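August, 16:10. Gripper budget, again.

Trodero quote is in: 3884 for the pair, fingers extra. Quaye want 1601 and won't say what their warranty covers. Luzius favours Quaye — he isn't the one who rings them.

Kirsty has kept back 400 for spare fingers and small parts. I asked for double, and got a look.

To do: chase Prilik on lead time, ask Shirin which cost code.
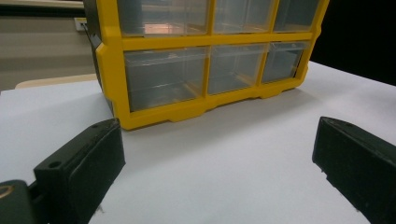

Yellow drawer unit on the papered bench, black fingers in front.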